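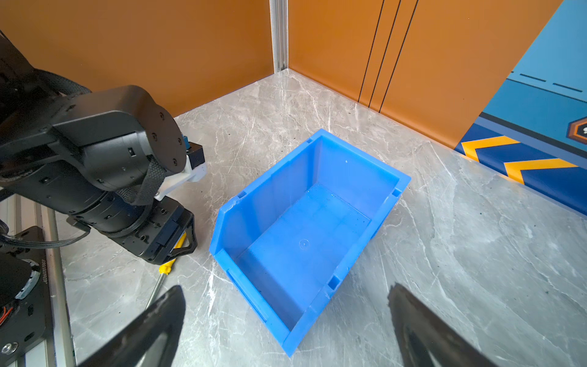

三月 数据采集记录 双臂工位

任务:螺丝刀入盒。左臂抓起台面上的螺丝刀,放进蓝色零件盒,右臂视需要扶盒或挪盒。目标100条合格示教,两臂腕部相机都录,文件按Trindlow的目录规则存。

上午9点开机。先做零位检查,左臂第4关节回零后有一点偏,重新标定一次,复查正常。右臂没动。主从延迟跟上周差不多,没有另外测。

起始条件沿用之前定的:盒子空着,斜放,低的那一头朝右臂;螺丝刀平放在台面上,黄柄朝左臂夹爪;两只夹爪都张开。每条开始前把盒子和螺丝刀的位置各挪一点,角度也换,别总摆在同一个地方。上一批就是因为摆得太整齐,Brelach训出来的策略只会去那一小块找,盒子偏一点就抓空。

操作时的几个问题:

一、抓柄还是抓杆。杆太细,夹爪闭到底还会转,提起来以后刀头往下垂,进盒时容易磕到盒沿。后来统一抓柄,靠近杆的那一端。前面抓杆的几条没删,另外打了标签,训练时先不放进去。

二、大理石纹的台面在腕部相机里反光比较重,中间和靠里的位置最亮。金属杆落在亮的地方时,画面里边界发虚,遥操作的人看屏幕也要多找一下。曝光往下调了一档,灯没动。黑色夹爪离镜头近,本来就糊,调暗以后细节更少,不过这部分对任务影响不大,先这样。

三、右臂等待时停在哪里,之前没有写清楚。有人停在盒子正上方,有人收回去很远,同一个任务看起来像两种做法。从今天起统一:右臂停在盒子低沿外侧,两指张开,盒子在两指之间能看全,等左臂松手退开后再动。

四、左臂线缆套管在伸到最远时会绷紧。腕部那根绑带往上挪了一点,转腕时好一些。底座旁边橙红两色的细线还露在外面,要找时间包一下,不要挂到夹爪上。

五、放下的动作有快有慢。快的直接在盒口上方松开,螺丝刀弹一下,有时一头搭在盒沿上。这种按失败算,但是保留,结尾标为“未入盒”。合格的标准是整把都在盒沿以内,夹爪松开并退出盒口,画面静止后再按停。没等静止就按停的,回放时很难判断,一律重录。

中午导出检查。时间戳有2条对不上,左腕相机比关节数据晚,原因是开录时Chraibi的采集进程还没起来就按了开始。以后看到状态灯变绿再等一会儿。那2条不修,直接作废。

下午接着录,换了一个人操作。手势明显不同,接近目标前会先悬停,再往下走,整条偏长。要不要按操作人分开存还没定,暂时在备注栏里写代号。平均每条在700帧上下浮动,太长的多半卡在第一次没抓稳、重新调整的地方。重新抓取的片段不剪,策略也需要见到这种情况。

Sendo那边问能不能顺带录反向任务,就是从盒里取出来放回台面。试了一次,盒子窄,夹爪斜着进去会顶到侧壁,盒子跟着走,得右臂先扶住。等这一批收完再单独开一个任务号,不跟现在的混在一起。

收工前:数据已拷到共享盘,本机留一份。曝光设置存成新的配置,旧的没有覆盖。左臂断电前托住,慢慢放低。

下次要做:
标定文件加版本号
细线包好,套管留长一点
右臂等待位写进操作说明
抓杆的那几条再看一遍,决定去留
问Brelach要上一批的失败片段,对一下盒子的位置分布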